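Week 3 notes: Locks, keys and how many is enough

Hi all. These are my notes from the evening class, typed up for those of you who missed it and for those of you who were there but couldn't read my handwriting on the board (fair). Bring them along next time, we'll be using the arithmetic part again.

We started with the question I left you with last week: why do cheap padlocks sometimes open with somebody else's key? Most people guessed "because they're worn out." That can happen, but mostly it comes down to counting.

Take an ordinary pin tumbler lock. Inside there's a plug that wants to turn, and a row of little pins that stop it from turning. Each pin is split in two, and the split has to line up with the edge of the plug, what we call the shear line. The cuts on your key lift each pin by the right amount. One pin too high or too low and the plug stays put.

Now the counting. Say your lock has three pins and each one can be cut to eight depths. That's 8 times 8 times 8, so 512 possible keys. Chun-hung Mak got there first and then asked whether we could have 513, which I think was a joke, but I'll take it as a chance to say that the numbers only go up in jumps. Add a fourth pin and you go straight to 4,096.

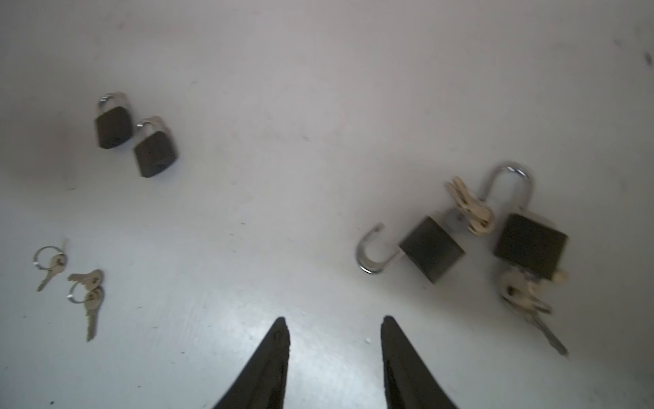 That's the number on paper. The real number is always smaller, and this is the bit I'd like you to remember. A maker won't put a very deep cut right beside a very shallow one, as the slope between them would eat into both. They also skip keys where all the cuts are the same, or nearly the same. Then there's slop in the parts – a cheap lock may happily accept a key that's one depth off on one pin. Put all that together and your 512 might shrink to 200 keys that really behave differently, or fewer.

So if a factory makes thousands of locks, plenty of strangers are carrying your key. For a garden shed I wouldn't lose sleep over it. For a row of lockers in one hallway, I'd want to know.

Jui-lin Peng asked about the birthday problem here and I got very excited, sorry. Yes, it's the same idea! If there are 200 different keys and you hand out locks at random, you don't need 200 people before two of them match. With 17 people the odds are already about even. Try it at home with slips of paper in a bowl, it's more convincing than the formula.
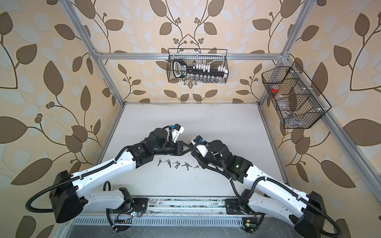
Second half: keyed alike and master keyed. People mix these up all the time.

Keyed alike means a set of locks all open with the same key. Handy if you've got several gates and one pocket. Lose the key, though, and you're rekeying the whole lot.

Master keyed means each lock has its own key, plus one key that opens them all. It's done by splitting some pins into three pieces, which gives each of those pins two heights that work. The catch is that you've now made extra combinations that open the lock, some of which you never meant to. Two split pins give four working keys, three give eight, and so on.

For next time:

Read the chapter on warded locks, up to page 71. Skip the box on bank vaults, it's fun but we won't get to it.

Work out how many keys you get from five pins with six depths each, then again with the all-the-same keys taken out.

Find an old key you don't need and sketch its profile, cuts and all. Big is good, fill the page.

If you're stuck on the second one, email me before class and show me how far you got.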